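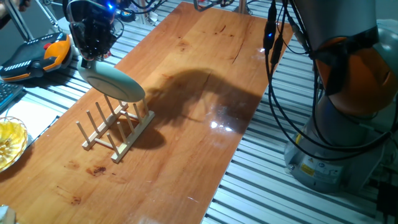

Gave in and got a proper plate rack. Wooden, pale, two rows of dowels, 499 from Prasanum with delivery on top. The old wire one from Visent lasted 6 years and left rust on everthing.

Still undecided on where it lives. Left of the sink is the obvious spot but then the kettle has to move — and the kettle is not moving.

Green-grey plates go in first, bowls wherever they fit. Must oil the board this weekend, those stains are annoying me. Right, teatime, more tommorow.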